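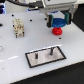 Print this page | E-mail this page

The woman who runs the parts bench at Winus has strong feelings about small plastic things, most of them unprintable. "People think a gear is a gear," she says, sliding a biscuit tin of them across the desk. "Then they spend an afternoon with one that's half a tooth off."

The workshop, on the upper floor of an old dairy in Trotitz, keeps 395 kinds of small part in drawers labeled by three generations of handwriting. Caps and knobs live by the window. Connectors have their own cabinet – "they're snobs" – and gears are wherever the last person left them.

She started in October, hired to tidy up for some 300 hours. She laughs at the number. "I spent the first week on one drawer. It said 'misc.' So did the next one."

Her system is color, mostly. Red for caps, blue for gears, cream for connectors, and a gray box for anything she would prefer not to discuss. The supplier, Ustier, once sent 146 green gears by mistake. Did she send them back?

"I put them in the gray box."

Asked what makes a good assembly bench, she thinks for a while. "A white top. You drop something, you see it. We had a brown one before, and I believe it ate things."

Print this page | E-mail this page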